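Mobile Media, week 6: sending music and video from the phone to the television

Notes by Nestor Abella. Please read them before the practical, and bring your own phone and charger.

## 1. Three words we will use

- **Server**: the device which keeps the files. In our practical it is the phone.
- **Player**: the device which shows the picture or makes the sound, for instance a television.
- **Controller**: the device where you press "play". Very often it is the phone again, but it can be a tablet.

Many students mix up the server and the controller. If you pause the film from a tablet, the file is still coming from the phone.

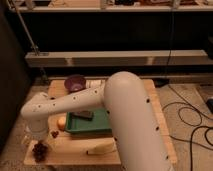 *Fig. 1. White robot arm over a wooden board.*

## 2. Streaming and mirroring

In streaming, the player receives the file and decodes it by itself. In mirroring, the phone sends everything on its screen, also the messages that arrive during the film. Mirroring uses more battery. In my test with the Clonar app, a film of 164 minutes used 3 times more battery when I mirrored it.

Sync is a different thing again. It makes a second copy, and after this the network is not needed. My music folder has 298 songs, and I prefer to sync it at home in the evening.

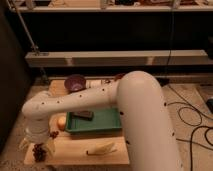
*Fig. 2. The arm and the board, with a bowl, a green tray and fruit.*

## 3. When the player is not found

1. Check that both devices are on the same network. A guest network often blocks this.
2. Close the app completely and open it again.
3. Wait 60 seconds. Some televisions are slow to answer.
4. Restart the router only if the first steps did not help.

## 4. Homework

Choose one video and send it by both methods. Write half a page about the delay and the sound quality. Give it to Kanokwan Hemmin by 18th June. Manee Boonyarit has two spare phones to lend, please ask her early.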